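Gruvetti Club Guide, Section 3: Setting Up the Bottle Task

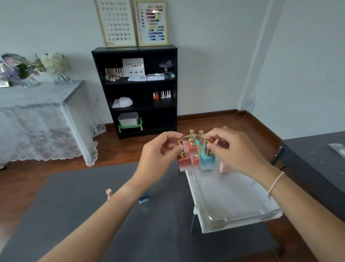 Fig. 3. Grouping the gel polish bottles in the clear tray, both hands on the gold caps.

Hi again! If you made it through Section 2, your arm is bolted down and talking to the laptop, so now we get to the fun part (well, my favorite part). You'll record the bottle task by hand first, and the arm learns from those recordings later.

1. Put the white stand on the dark table and set the clear tray on top. Press on each corner. If it rocks, fold a bit of paper under the leg.

2. Set the square bottles in the tray with the caps screwed on tight. Mix up the colors however you like, Yen-ting and I never agree on this anyway.

3. Start the recorder and wait for the beep. I forget the beep constantly!

4. Pinch each bottle by its cap and slide it into the group. Use both hands and go slower than feels natural.

5. Stop the recorder, scatter the bottles and go again. We aim for 44 good runs before Friday's meeting, and it takes me roughly 3 evenings.

Note: Bracelets and sleeves are fine, but keep them the same for a whole batch. Chun-yin swapped hoodies halfway through in June and we ended up sorting 200 clips by sleeve color.

Caution: Don't squeeze the glass when you switch over to the arm. Leave grip force at 100 in the Chien menu until you've done Section 4, and keep your fingers out of the tray while the arm is powered.

If the arm keeps missing the caps, redo the camera check in Section 2 before you touch anything else, then run step 4 again with one bottle.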